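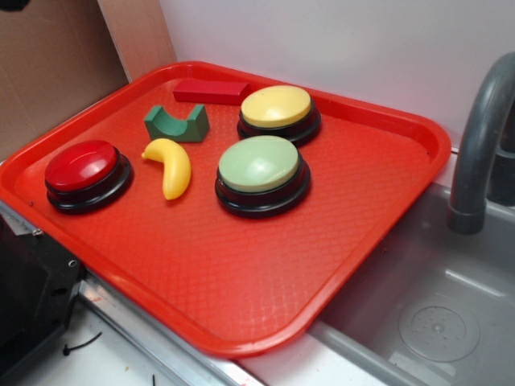

Photo: Pledden bench camera

The arm stopped pressing buttons on run 423

Posted 2020-01-11

23 shares | 4 comments

The fault I have been chasing since September is fixed, or at least I know what it was. I said I would write it up whether the answer was embarrassing or not. It is somewhat embarrassing.

The task is simple on paper. There is a red tray on the counter of the toy kitchen, and on the tray are three buzzers with domed or flat caps: a red one, a yellow one and a light green one. The arm gets told a color and has to press that buzzer and leave everything else alone. The banana and the wooden blocks are there as clutter. They get moved between runs so the policy can't just memorize a path. The arm is a Steseo with the standard wrist, and the control code is my own project, Pledden, which some of you have read about before.

Up to run 423 the success rate was good enough that I had stopped watching closely. On run 423 the arm was told to press green. It went down over the green buzzer, touched the cap, and kept going. It did not stop at the contact threshold. The tray slid toward the sink, the buzzer tipped, and the arm pushed until the base joint tripped its own current limit and the whole thing went limp. The gripper landed on the tray rim and left a mark in the textured surface. I was across the room and got to the stop button after it had already shut itself off.

I want to be clear about that last part. The only thing that stopped the arm was the overcurrent trip in the servo. My contact check did nothing, and I did nothing. A toy buzzer is not a hand, but my hand is in that space every time I reset the clutter.

First theory: the tray. It sits at an angle, and one end hangs over the sink basin with no counter under it. When something presses down on that end the tray can flex, and I thought the flex was soaking up the force so the check never saw a clean spike. I taped it down and repeated the same command. It failed again on the second try. I also tried it with the tray fully on the counter. Same result, though less often.

Second theory: the force estimate. I don't have a real force sensor at the wrist. I estimate from motor current, and the estimate drifts as the motors warm up. I logged a cold start and a warm start and compared them. There was drift, but it was small and in the safe direction, meaning a warm arm should stop sooner. I spent far too long on this because I already believed it.

Third theory: the cable. I wiggled the bus cable by hand while the arm was holding position, with power limited, and the log showed dropped packets every time I bent it near the elbow. I thought I had it. I replaced the cable. The dropped packets went away. The fault did not.

At that point I unplugged everything for a while and worked on other stuff.

What I found when I came back was in the logger. Pledden reads the current values through Onu, the small message layer I use between the arm and the desktop. When a message is late, Onu hands back the last good one. I knew that. I wrote a comment in the code saying I knew that. What I had not done was check the age of the message before using it for the contact decision. If the messages stalled just before contact, the check compared the threshold against a current reading from when the arm was still in free air. It would keep reading "no contact" for as long as the stall lasted.

The stalls came from Grutix, the tool I use to save camera video. I had updated it shortly before the trouble began. The new version flushes to disk in larger chunks, and on my slow drive each flush could hold up the desktop for 11 control cycles. Most of the time the stall landed during the approach or the retreat and didn't matter. Sometimes it landed on the press.

It also explains why the bad cable looked like the answer. It made the same kind of gap, only shorter.

Changes I made:

The contact check now looks at the time stamp. If the reading is more than 2 cycles old, the arm holds where it is. If it is more than 10 cycles old, it backs off and the run ends.

There is a hard floor on height, set a little under the pressed position of the buzzer caps. It doesn't depend on current at all.

Video recording moved to a different machine.

The stop button is now on a long lead and I hold it when a run is going. I should have been doing this from the start.

The tray is still in the same place, partly over the sink. I thought about moving it for good, but the whole data set has it there and the tray was never the problem.

I went back through the old logs with a script that looks for stale readings during a press. There were several before run 423. In those the press ended on its own because the commanded path happened to be short. They were all marked as successes. I have pulled them from the training set and will retrain without them, which will take a while on this computer.

If you run Pledden, pull the latest version. If you have your own code on top of Onu, look at what it does when a message is late, and look at every place you use the value. I had read that line of code many times and never asked how old the number was.

Next job is the mark on the gripper finger. It has a nick where it hit the tray, and it catches on the banana.

4 comments | Share this post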